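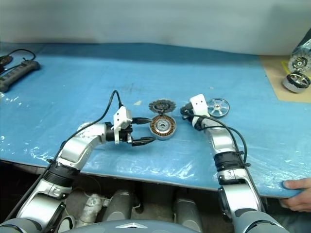 Ticket 1583 - Stator pickup, bimanual policy
Opened by: Viorica Oprea
Assigned: Grigore Olteanu
Project: Wedik
Status: open, good news inside

Viorica, Apr 6, 2024
Policy stalls at the stator. The arms come in, the fingers hover beside the housing, and then the whole thing dithers until the timeout. It managed 9 clean picks in 64 tries. Wheels are fine with the same checkpoint. Wrist cables checked, calibration rerun, no change.

Grigore
Great log, thank you! I replayed the stalls and the two arms are voting against each other. Each one predicts its own action chunk, and when both are near the part neither commits. Could you try the Penodari branch? It adds one shared token that says which arm leads, relabeled from the old demos, so no new recording needed.

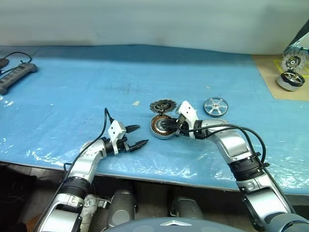 Viorica
Running it now with the right arm as leader. The dithering is gone - I love watching this! It goes straight down to the windings and the left stays out of the way. Two questions. Does the token get re-sampled inside a chunk? And do we keep the film on the table? I worry about glare in the head camera.

Grigore
Once per chunk, never inside. Keep the film for now, all the demos have it. Please do 64 tries again with 3 seeds, same start poses, and leave the toothed disc near the stator so it's a fair comparison.

Viorica
Will do. Logs go in the Quaye folder under the ticket number. Leaving this open until all the seeds are in.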